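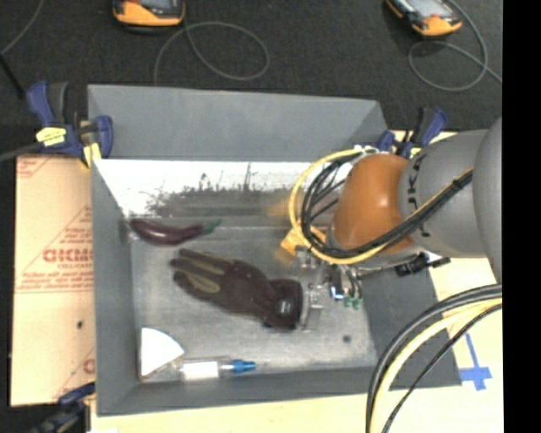

By Corinne Maddow

Progress report to the Brorden Fund, December 17, 2023
Mixed Bins project, Hamell market hall

Short one this time, the hall is flat out until the holidays. Numbers first, then what is behind, then money.

Where we are

Bins sorted and logged so far: 126. Target for the whole grant is 200, so on track if January holds up. Lost most of one week when the loading door jammed and the collections couldn't come in. Made up part of it with double sessions. Not all.

Reminder of what we are doing, as the fund has new people reading. Stallholders and shoppers at Hamell put things in the wrong bins. We want to know what, and whether better signs change it. Everything from a mixed bin gets tipped out, sorted, weighed, written down. Then the categories get compared before and after the new signs go up.

What turns up

Less food than the application said. More of everything else. Produce is mostly whole, which surprised us – an eggplant with good glossy skin and the stem still on can be in the same bin as a work glove and a clear bottle. We had budgeted time for peelings and mush. Whole vegetables are quick to log but raise the question of whether they should have been in a waste stream at all. Have asked Sillmont, who run the hall, if unsold produce can go on a separate shelf by the side entrance. No answer yet. Will chase.

Gloves. Did not have a category for gloves. Do now. They come in singles nearly every time, dark ones mostly, with patches on the fingers. Currently under "textile, work" but that line also has rags and aprons and I would like to split it before the January count. Going back through the old sheets for this is a pain, half of them just say "textile".

Bottles. Clear plastic with a colored cap left on is the most common single item. The log sheet asks for bottle, cap and label seperately, which is too slow. Proposing one line for the lot, with a tick if the label is still on. Material is the thing the hauler cares about.

Unidentified. Flat white pieces, wedges, offcuts, bits of something. These go under "other, rigid" unless a sorter can name them in a few seconds. The category is too big and I know it. Want to get it down before the final report but not by guessing.

Equipment and space

The big gray open-topped bin is doing the job. Sloping sides, so small stuff slides down where you can get to it. Metal floor is worn and the lighter inside wall is scuffed dark along its lower half, cosmetic only. Four or so items in at a time is slow but gives the cleanest records, a heap gives us arguments over what was on top. Pale wooden work surface under it is fine at this height. No plan to replace anything.

Lighting needs attention. The light inner wall glares and labels are hard to read against it. Cheap fix, a diffuser, will buy out of sundries unless you object.

Signs

Didenko have printed the first batch. 400 ordered, 200 delivered, rest promised for January. Type is bigger than the proof and better for it. Colors a bit off on the food sign, green came out closer to gray. Living with it. Signs go up on the east side first so we have the west side to compare with.

Behind schedule

Stallholder survey. Not started. Questions are drafted, in two languages, third one pending.
Weights for the first two weeks, scale was reading high. Corrected figures will be in the next spreadsheet, please ignore the column marked W1 untill then.
The hauler's contamination notes. Requested twice.

Money

Underspent on travel, slightly over on printing. Would like to move the travel money to sorter hours in January. No change in the total. Need a yes in writing before the break if possible, otherwise I have to cut two sessions.

Next

Finish the remaining bins. Split the glove category. Get an answer out of Sillmont on the produce shelf. East side signs up, west side left as is. Survey out to stalls once the third translation is back.

Log sheets and receipts are in the shared folder under Hamell, December subfolder. The bottle form is in there as a draft, comments welcome.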